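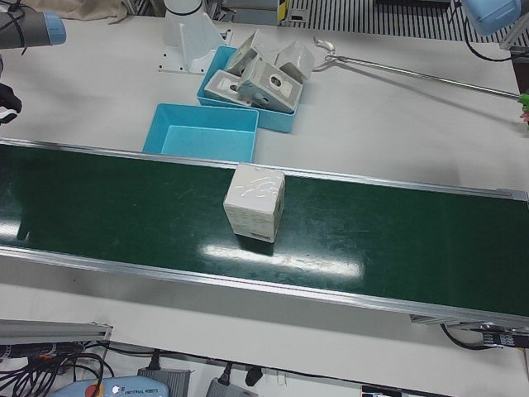
A small white box on a green conveyor belt.

Packing and storing your wedding favours and table things: tips for the weeks before

23 Nov 2022

Most couples buy the favours early and think about where to keep them later. If you are doing your own tables, you will end up with boxes in the spare room for weeks, and some of what is in them will not like it there. These are the methods we use when we make up tables at home for a reception of up to 230 guests.

Flat-pack favour boxes

Leave them flat for as long as you can. Made-up boxes take up a great deal of room and the corners get knocked. Fold all the creases first, then go back and assemble. It is quicker than making each box from start to finish, and the folds come out sharper if you run the back of a spoon along them.

Do one complete box, filled and tied, before you start on the rest. Check that the lid closes over the contents. Sugared almonds are fine in almost anything, but wrapped chocolates are often a few millimetres too tall for the smaller cubes.

Order 12 more than you need. A few will tear and a few will have glue on the outside.

Ribbon

Cut one length, tie it round a finished box, trim it until you like it, then untie it and use that piece as your measure. Mark the length on the edge of the table with masking tape. Cut the ends at a slant with sharp scissors. Kitchen scissors chew satin.

To stop the ends fraying, use a thin line of clear nail varnish and let it dry flat on baking paper. Some people pass the ends by a candle flame. It works on polyester ribbon but leaves a brown edge on pale colours, and it should not be done with cotton or paper ribbon at all.

Creased ribbon can be ironed on a low heat under a tea towel. Test a scrap first.

What to fill and when

Hard sweets and almonds can go in four weeks ahead if they are in a sealed bag inside the box. Chocolate should wait until the last week. Fudge and anything home-made should go in two days before and no sooner. Seed packets and candles can be packed whenever you like, but keep scented candles well away from anything edible. We once stored lavender candles under the mints and had to buy the mints again.

Storing the finished boxes

Use shallow crates or lidded tubs and do not stack the boxes more than two high without a sheet of stiff card between the layers. Line the bottom with tissue. Keep the tubs off the floor in a garage or shed, and preferably don't use a garage or shed. A wardrobe is better. White card picks up damp and goes wavy, and it turns yellow near a window.

Pack by table. Nine boxes for a table of nine, in one tub, with the table number on the lid and again on the side. Whoever sets out the room can then carry each tub to its place without asking you anything.

Place cards

Keep them in table order, in envelopes, with a list of names on the front of each one. Write a handful of blanks as well and send the right pen along with them. Gel pen smudges on coated card for several minutes, so lay the cards out in rows and leave them alone.

Marks on white card

A clean white rubber takes off most pencil and light grey scuffs. Use it gently and in one direction. For a greasy fingerprint, press a little talc or cornflour on with a dry cloth, leave it overnight and brush it off. Never use a damp cloth. If the mark is still there, turn that side to the centre of the table.

Glass jars and tealight holders

Wash them in hot water with a splash of white vinegar and dry them with a lint-free cloth. Labels that won't come off will usually shift with cooking oil left on for half an hour, then washing-up liquid. A little tap water in the bottom of a tealight holder makes the used wax easier to get out the next day, but check with the venue about naked flames before you buy any.

Table linen

Roll it round a cardboard tube if you can, with the right side outwards. Folded cloths need ironing again on the day and there is rarely a good place to do it. Napkins can be folded and kept in a pillowcase.

Take with you

Spare ribbon, scissors, double-sided tape, a white rubber, the pen, safety pins, a lighter with a long neck, and a bin bag for all the tissue. We keep ours in an old biscuit tin from one October to the next and top up the tape.

Next page: getting candle wax out of hired tablecloths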